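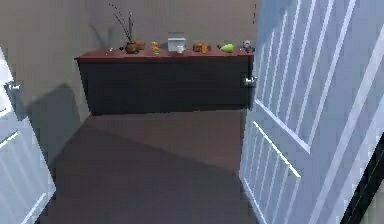 Handout 10: Can a machine tidy a room yet?

Course: Robots at Home and at Work
Teacher: Driss Filali
Version of 3 August 2018

1. The task
The exercise is called Kiltari. The robot begins outside the double doors. It must drive in, stop before the sideboard, and bring one named object back. In simulation both doors are already open. Opening a closed door with a lever handle is a separate task, and we treat it in Handout 14.

2. Why it is still difficult
Please look at the top of the sideboard. The objects are small and stand in one row, with a plant among them. The stems are thin, and a depth sensor often misses such things. The green pear shape lies on its side, so the hand cannot take it the same way as a box. A person decides this without thinking. For the robot we must write it down or let it learn from many trials.

3. Results from our class
Last September the group Borotum ran the task 54 times in simulation. The correct object came back in 47 runs. Most failures were in the grasp, and the driving was good. On the real robot in the Zeltdale laboratory we had much less success, and I do not give a number because the runs were too few.

My own opinion: for fetching one known object, yes, almost. For "please tidy the room", no.

4. Homework
a) Choose one object on the sideboard and describe two ways to grasp it.
b) Read the chapter by Gilmartin on clutter, only the first part.
c) Write half a page: which chore in your own home should a robot learn first, and what must it be able to see?

Bring the paper to the next lesson. Handwriting is accepted.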